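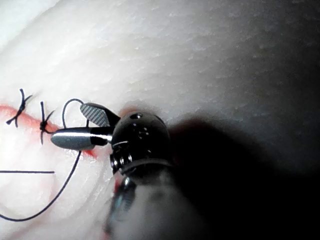
Wrist view, two knots in on the practice pad

How many suturing demos before the policy stops embarrassing me?

We're collecting teleoperated suturing on skin pads for an imitation learning model. I have 800 single-stitch episodes, all from one operator (me), and the model has faithfully learned to dither before every knot exactly the way I do. Do I record more, or throw some out? Wrist cameras only so far.

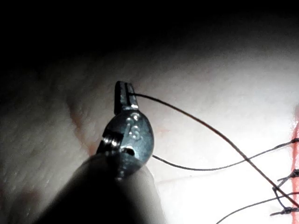 I also can't decide where an episode ends. I've been stopping at the second throw, but then the trimming never gets recorded and the policy has no opinion about tails.

Asked 19 October 2020 by Man-sik Hyun

2 answers

Gwawr Kneath
Get a second operator before you record anything else. At Kemeys we had one very tidy person and one slob, and the mix beat either alone. Cut the idle time at the start of each episode, but keep the fumbles where you drop the thread and pick it up again. Your policy will drop it too and could use the pointers. End the episode after the trim, and label the phases (drive, pull, throw, trim) so you can split them later. I'd hold back 21 episodes on a pad the model has never seen. Expect to be sad.

Flumton
just get more data

Comment from Man-sik Hyun: Thanks Gwawr. I've roped in a colleague who ties left-handed, so now it dithers in 2 directions. Relabeling the old ones this week. Does anyone have a phase labeling tool that doesn't crash on long clips?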